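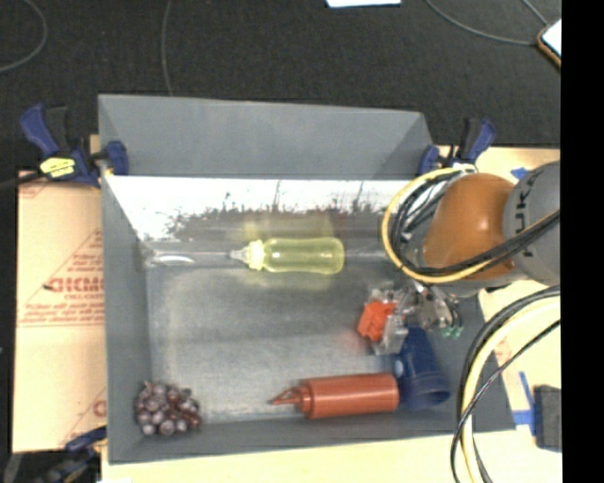
4. Cleaning and sterilizing cycles

The Willix 800 counter-top steam sterilizer treats feeding equipment with steam at normal pressure. It does not wash. Milk film left on a surface is baked on by the steam and is harder to remove afterward, so all parts must be washed before they are loaded. A bottle with a nipple and a ridged collar, like the yellow one lying in the gray bin, must be taken apart completely before washing. The thread under the collar and the inside rim of the nipple hold the most residue.

4.1 Before the first use

1. Remove the lid, the upper tray and the lower rack. Take out the card spacer under the rack.
2. Wash the tray and rack in warm water with dish soap. Rinse and let them drain.
3. Wipe the heating plate with a damp cloth. Do not put the base in water.
4. Place the base on a level, heat-resistant surface, with free space above the lid vent.
5. Run one full cycle with water only. A faint smell during this cycle is normal.

CAUTION: Do not place the base under a wall cabinet. Steam leaves the vent for the whole of the heating phase and will lift veneer and paint.

4.2 Washing the parts

1. Empty leftover milk and rinse each part under cold running water.
2. Separate the nipple, collar, bottle and cap. If the bottle has a vent insert, remove it.
3. Wash in hot water with dish soap. Use the narrow end of the Grelby brush for the nipple and the wide end for the bottle.
4. Squeeze soapy water through the nipple hole, then clear water.
5. Rinse all parts. Soap residue shows as white spots after the cycle.

NOTE: Keep a basin for feeding parts only. A kitchen sink used for raw meat or vegetables is not suitable, even after rinsing.

4.3 Loading and starting

1. Pour 100 ml of water onto the heating plate. Use the measuring cup supplied - the lines on feeding bottles are not accurate enough for this.
2. Fit the lower rack. Stand bottles upside down on the pegs.
3. Fit the upper tray. Lay nipples, collars and caps in it with the open side down. Parts must not overlap.
4. Close the lid and turn it until the two arrows meet.
5. Press START. The blue light stays on during heating and goes off when the cycle ends.
6. Wait until the lid light turns green before opening.

WARNING: Hot steam can cause serious burns. Open the lid away from the face. Keep children away from the unit and the cord.

If the unit stops early and the red light flashes, the plate has run dry. Disconnect the plug, let the base cool, and repeat from step 1.

4.4 After the cycle

Wash hands before touching the parts. Use the tongs and pick up nipples by the edge. Shake off loose water and assemble the bottle while it is still damp, or leave the parts in the closed unit until needed. Do not dry them with a dish towel. If the lid has been opened and the parts left inside, run the cycle again before use.

4.5 Descaling

Descale when brown or white deposits cover the center of the plate, or after 50 cycles in hard-water areas.

1. Mix 70 ml of white vinegar with an equal amount of water and pour it onto the cold plate.
2. Leave until the deposits loosen. Do not press START.
3. Empty, wipe and rinse twice.
4. Run one cycle with water only, without trays.

CAUTION: Do not use steel wool or Vanhove descaling tablets. Both damage the plate coating, and such damage is not covered by the warranty.

For worn seals and replacement trays, see section 7.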